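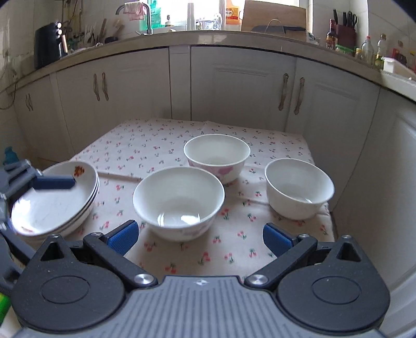
Page 2 of 5

Rugby league: advantage after a knock-on, and when the tackle count restarts
Posted in Rules and Refereeing. Viewed 1,641 times.

touchline_left
I coach an under-15 side in the Weerakoon district competition and need a ruling explained. We were defending on tackle four. Their second-rower knocked on, our centre picked the ball up and ran over 23 metres before he was tackled. The referee called "advantage over, zero tackle". In the next set he gave us five more play-the-balls and then the handover. The opposing coach argued that the run had used up our first tackle. Which is right? Also, if our centre had kicked the ball instead of running it, would the advantage still have been over? I can't find this in the short rules sheet the league gives out, and the Etovent scoring app only records the turnover without a tackle number.

Lurkik
Your referee was right to call zero tackle, assuming your competition uses the usual senior wording. When the other side knocks on and you gather the ball and play on, the tackle in which you gain possession is not counted. The next one is tackle one. Check how you are counting, though. The zero tackle is followed by a full set, so the sequence is zero, one, two, three, four, five, and the handover comes when the player is tackled for the sixth time after the zero. That gives six play-the-balls in all, counting the one after the zero tackle. If "five more" means five after that first one, the count was correct. If it means five in total, you were one short.

On the kick: it depends on where it goes and who gets it. A kick made freely is generally treated as taking the advantage, so a poor kick is your own problem. A kick made under immediate pressure is a judgement call - some referees will bring it back for the scrum and some won't. Ask before the match how your referee reads it.

prop_in_retirement
never seen a ref get this right at junior level. just play the whistle

akovero_park_ref
Agree with Lurkik on the count. Two additions.

First, look at your local by-laws. Some junior competitions drop the zero tackle altogether to keep counting simple, and a by-law overrides the general rules. Ours at Akovero did so for the younger age groups until the end of June, then changed it back part-way through the season, and there were arguments for weeks.

Second, distance does not settle advantage on its own. A player who makes 23 metres upfield has plainly gained something, but a player who runs the same distance across the field may not have. The referee looks for territory or a real chance to use the ball. Once "advantage over" has been called it can't be withdrawn, so a second error straight afterwards is dealt with as a fresh one.

touchline_left
Thanks. I have gone back through my notes and it was five after the first one, so the count was fine. The by-laws say nothing about zero tackles either way. I will ask about the kick at the next coaches' meeting.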